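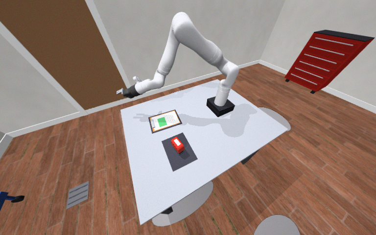

Gripper ends up past the table edge when it should go to the red box

Print this page | E-mail this page

Our robotics club is entering the simulated round of the Evivham student competition in March. The task is to pick up the small red box from the dark mat and set it on the green square on the clipboard sheet. We use Hunda as the simulator and the Tapia planner. With the pick target sent in table coordinates, the arm reaches out over the left side of the table and the gripper stops beyond the edge, pointing at the wall. No error in the log. Planner reports success at step 2143 of 2739. Is this a joint limit problem?

Answer 1

Probably joint limits. Try a different start pose. We had to reinstall Hunda twice last year and that fixed a lot.

Answer 2

It isn't joint limits if the planner reports success. The arm went where it was told. Your base is mounted right of centre on the table, and Tapia reads targets in the base frame unless you say otherwise. You are sending table coordinates, so every target is shifted by the base offset.

Do this in order:

1. Print the base pose relative to the table origin.
2. Transform the box position into the base frame before you call the planner.
3. Draw a marker at the transformed target and check that it sits on the box.

Check the rotation as well — a base turned 90 degrees gives a similar result. The mat and the clipboard both lie at an angle, so don't copy their yaw into the gripper target. Use the yaw of the box.

Answer 3

Agree with answer 2. The Vukell starter files have a transform function, but it expects metres. Ours was fed millimetres for over 2 weeks.

Comments (3)

Marker showed up off the table. It was the frame. Thanks.

Does the green square need the same transform?

Yes, same one. Add the sheet height to z.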